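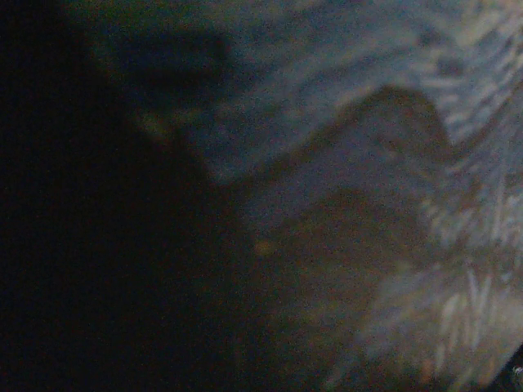
Flastumeck core orientation kit: one season on the rig

I've logged core for junior explorers long enough to have a drawer full of orientation gadgets that promised a lot and ended up as paperweights. So when our drill contractor at Utmont handed me a Flastumeck in its yellow case and told me to try it on the next hole, I was polite about it. By the end of that hole I was asking if we could keep it!

For anyone outside the trade, a quick bit of background. When you pull a stick of core out of the ground, it has turned every which way in the tube by the time you see it. You can see a quartz vein crossing it at a steep angle, but you don't know which compass direction that vein dips unless you know which side of the core was down. Orientation tools record that. Get it right and you can build a real structural model of your veins. Get it wrong and you'll drill your next hole beautifully straight into waste rock.

What you get

The kit comes with two downhole units (so one can be down while the other is up), a handheld controller, a marking jig, a charging dock, and a spare set of seals. Ours was the NQ version. There is an HQ adapter sold separately, and I haven't used it. The handheld is chunky, with real buttons, and I could work it in winter gloves, which made me ridiculously happy.

Setup

The manual is decent. It's short, the diagrams are clear, and the chapter on joining the unit to the inner tube is the only one you need to read twice. Our crew had it running before lunch on the first day. You wake the unit, pair it, screw it in, and send it down. At the end of the run you stop the rods, wait, break the core, and mark the time on the handheld. When the tube comes up, you put the controller against it, turn the tube until the arrow goes solid, and draw your bottom line through the jig.

The jig is my favorite part. It clamps on, it has a proper V-groove for the pencil, and it doesn't slide when somebody bumps the rack. The old one we used was basically a bent piece of tin, and I can see the difference in the lines when I lay the boxes side by side.

How it did at Utmont

Utmont is a fair test for any of this gear. The top of every hole is broken, rusty schist that comes up like gravel, then there's a tight, blocky zone, and after that you get lovely solid greenstone with the vein sets we care about. We ran the tool on 2,284 meters of core over the program, with the holes mostly inclined at moderate angles.

In the greenstone it was superb. The way I check a tool is by lining up consecutive runs along their broken ends and looking at whether the bottom lines meet. On good ground they met again and again, often close enough that I could carry a single line down nearly 80 percent of a hole without an argument with myself. My stereonets tightened up right away. We have two vein sets at Utmont that had always plotted as one big smear, and with the new data they pulled apart into two clean clusters. I may have called people over to look at my screen more than once.

In the broken ground it did what every tool does there, which is its best. If the core comes up in crumbs, no electronics will save you. I did appreciate that the handheld flags a run when it sensed movement at the time of the mark. I went back through those flagged runs and would have thrown out most of them anyway, so I've come to trust it.

Compared with the Bartoš

We used the Bartoš tool for the two programs before this one, and it's a perfectly good instrument. It's lighter, it packs smaller, and for a helicopter job I might still choose it. But its screen washes out in the sun, and you have to scroll through a menu to get to your last mark. The Flastumeck puts the last mark on the first page. Over a 12-hour shift that sort of thing adds up, and the night crew noticed it before I did.

Battery and toughness

One charge gave us 27 shifts on the first unit before the low-battery light came on. We swapped it out then and there, so I can't tell you how much was left in it. Both units have been dropped on steel, splashed with mud and left on the deck overnight, and both still pass the roll test in the case. One seal got nicked in the thread. The spare went on in a couple of minutes.

What I'd change

The export. You get a CSV file, but the column names are cryptic and the depths come out in feet by default, even after you've told the handheld you work in meters. I wrote a little script to fix it and moved on, but that shouldn't be my job. The latch on the case is stiff too, and the charging dock wants a flat surface, something a core shack in July, full of boxes, does not have.

Also, the price. Renting through Zillau worked out well for us on a program this size, and they shipped a replacement cable quickly when ours got run over. For a short program under 2,000 meters I'd rent without a second thought. If you have two rigs turning all year, get a purchase quote and do the math.

Rating: four and a half out of five. The missing half is for the feet. We've already booked the same kit for the next round of holes at Utmont, and I've asked for the HQ adapter this time, so I'll update this review once it's been down a hole or two.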